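Does a Wrist View Help? Testing Knob and Cabinet Tasks in a Simulated Kitchen

Project report, robotics elective
Nantana Srithong and Dae-han Won

1. What we set out to check

The Toramness kitchen is the simulated room our class has used since March. The handout says a policy trained with a wrist camera will "generally outperform" one trained on the room view alone. We had heard this so often that we wanted to see it fail, or at least see how much of it holds up. Our teacher let us drop the assigned drawer exercise and do this in its place.

We used two kinds of task. One was reaching for and turning a knob. The other was moving the open gripper past the cabinets without touching them. Dae-han wrote the reset script, and Nantana collected the demonstrations in Skoltell, the teleoperation program on the lab machines.

The knob looked like the easy one. It is dark and sits on a gray plate against pale gray wood grain, so there is plenty of contrast. Our worry was the gripper. It is also black, and close up the fingers, the rod between them and the knob start to merge into one dark shape. 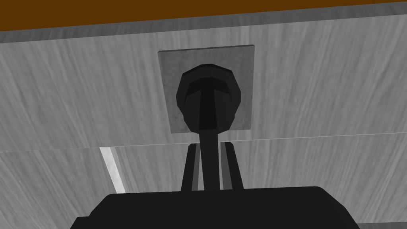 2. Method

We recorded 400 demonstrations and trained 4 policies on them, two with the wrist view and two without. Each one got the same number of training steps. We did not tune anything separately for each policy, which may be unfair to one side or the other – we can't say which.

A knob trial counted as a success if the simulator reported that the knob had turned past the target angle. This is a weak test. In 6 of the trials marked as successes, the replay showed the gripper shoving the knob with the side of a finger. The simulator was satisfied and we were not, so we list those separately in our table.

3. Results, such as they are

The wrist-view policies did better on the knob. They also did better on the cabinet passes, but by so little that we would not bet on it happening again. With the Jeon score sheet from class it looks like a clear win, mostly because the sheet rounds everything up to the nearest step.

The cabinet passes are where we have the most doubts. When the gripper points up and away with its fingers open, a flat brown surface takes up a large share of the wrist view, and it has no texture to track.
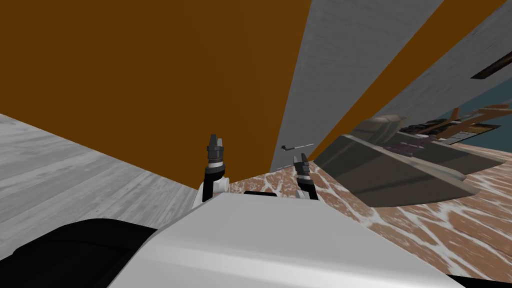
The gray wood grain and the marble-patterned floor give a policy much more to go on, and we suspect the policies were leaning on those surfaces and ignoring the brown ones. To test that, we swapped the floor for plain gray in 8 trials. Results got worse, though 8 trials is too few to prove anything.

4. What we would not claim

We would not claim any of this carries over to a real arm. The Skusirdale group presented the same week and said theirs would. We asked how they knew, and they are still looking into it.

If we had another term, we would fix the success test first and collect more data second. Our reset script and the full table, shoves included, are in the class folder.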